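August, late, kettle on for the second time

The Kitix bill came today and I have been cross with it ever since. $812 for the quarter, and that's with me wearing a beanie indoors like a burglar. Kipchumba from next door reckons I should swap to Sudex, who have promised him he'll save $118 a year. Promised how, I asked. He showed me a leaflet. It had a sun on it, smiling. I have seen a lot of smiling suns in my time and the bill still goes up.

He means well. He also believes in the plug-in gadget that's meant to "smooth the current", which he bought at the markets in Tuvadberg and now wants me to try. I said I'd think about it, and put it in the drawer with the magnetic bracelet.

Rang Sudex anyway, after lunch. On hold for more than 4 minutes, then a young fellow who wouldn't tell me the daily supply charge until I'd given him my date of birth. I asked him twice. When he finally coughed it up it was higher than what I pay now, so where the saving comes from I couldn't say, and neither could he. He offered to email me a fact sheet. It hasn't come.

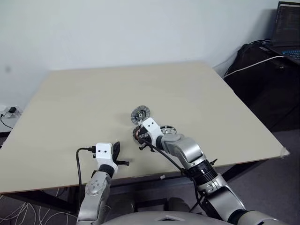

The pale tabletop, plain white wall behind.

Rüdiger says the trouble is the hot water system and always has been. He may be right, though he said the same about my car, and that was the battery. His idea is to turn the thermostat down and see what the meter does over a fortnight. At least that's a test and not a leaflet. I've written tonight's reading on the back of the Mutiso calendar, and I'll do it every night before bed if I remember, which I doubt.

Had the heater on for 3 hours this evening and felt guilty for two of them. Soup for tea, a bit thin. Must ring the plumber about the valve, and give Kipchumba his gadget back before he asks how it's going.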